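## 3. Data collection

### 3.1 Setup

All demonstrations were recorded in the two Irkov cells at our Mirkolton site. Each cell is enclosed by pale gray walls and holds two arms on a shared rail. The operator sits outside and drives the arms with a pair of smaller leader arms of the same layout. We record joint positions, gripper opening and the camera streams, and we store everything in the Langlois format so that other groups can read it with their own tools.

The cells were built to the same drawings, but they aren't identical. The second has a little more play in the left shoulder, and its lights are warmer. We left both differences alone. A policy trained on one cell only did poorly in the other during our early tests, and mixing the two from the start was less work than trying to match them.

### 3.2 Objects and tasks

The object pool has 51 items, bought from ordinary shops. They were picked for variety in size and surface — shiny, matte, see-through, perforated — and no item was made for the project. Before each session a script draws a handful of items from the pool and names one of 17 tasks. Most tasks need both arms at some point, such as passing an item from one gripper to the other, holding a container steady while something is put in it, or turning a part over. Items that play no role in the task stay on the floor of the cell as clutter.

The operator places the items by hand and is asked not to line them up. We didn't use a fixed grid of starting positions. In a pilot with such a grid, operators began to repeat the same path for each cell of the grid, and the recordings became too much alike.

### 3.3 Recording

An episode starts when the operator presses a foot pedal and ends with a second press. Sessions run for 300 minutes at most, with breaks, and an operator changes task at least twice in that time. Failed grasps are kept if the operator recovers within the same episode. Episodes in which an item leaves reach, or in which an arm stops on a force limit, are marked and left out of training.

Figure 2 gives a view of one cell with both arms near the center of the floor.

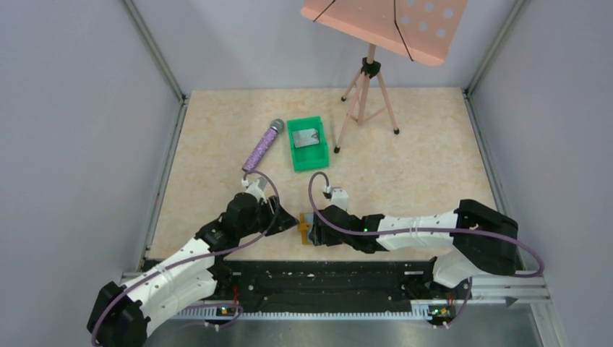 **Figure 2.** Two-arm workcell with a small amber-orange object in the right gripper. A microphone, a green tray and a pink music stand are also in the cell.

Handovers took the most care to record. The two grippers have to come close together, and the operator often loses sight of the contact point from the main view. We added a second monitor for this reason, and the share of handover episodes we had to discard fell by roughly half.

### 3.4 Labels and filtering

After each session the episodes go through Fako, our review tool, where a second person watches them at double speed and confirms the task name. The reviewer may also trim idle time at either end. After review the set holds 2,133 episodes. The number per task is uneven — passing tasks are the most common and turning tasks the rarest — and we correct for this by sampling tasks evenly during training, as described in Section 4.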